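Storing Old Celebrity Magazines and Clippings at Home

Updated April 2, 2026

A stack of gossip weeklies takes up more room than most people expect, and the paper is poor. It yellows fast and tears at the staples. If you kept the issues from a big trial or a royal wedding, these tips will help them last.

Sort before you store. Pull out the issues you want whole and put the rest in a clipping pile. Kerstin Oltmanns, who has been collecting since high school, keeps the full issue only when her favorite is on the cover. Everything else gets cut down to the article, with the name of the magazine and the month penciled in the margin.

Use a soft pencil for this. Ballpoint goes through thin paper, and marker bleeds.

Take off paper clips and rubber bands. Clips rust, and old rubber bands melt onto the page. Staples in the spine can stay unless they are already brown.

Work on a clear stretch of table with clean, dry hands. Keep drinks somewhere else.
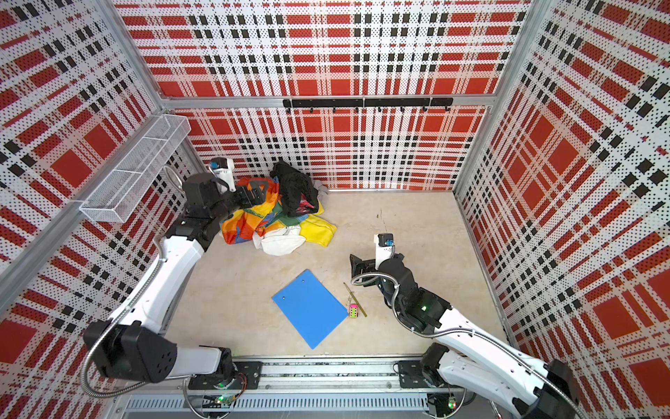
Light tabletop, plaid panels and a hook rack on the rail.

Store magazines flat if they are thin. A pile should be no more than 9 inches high, or the bottom covers start to stick. Thicker issues can stand upright in a box, as long as the box is full enough that they don't lean. Fill any gap with crumpled acid-free tissue.

Clippings go in polyester or polypropylene sleeves. Skip vinyl – it smells, and it lifts the ink. Magnetic photo albums are just as bad, and the glue is hard to get off later.

Keep the boxes out of the attic and the basement. A bedroom closet shelf is fine. Check them once a year; I do mine in August, when the damp is worst here.

For creased covers, put the magazine between two sheets of plain white paper under a heavy book and leave it for 13 days or so. Don't iron it. Glossy covers stick to the paper and the color comes off.

Signed photos should be kept apart from newsprint, in their own sleeves and out of the sun.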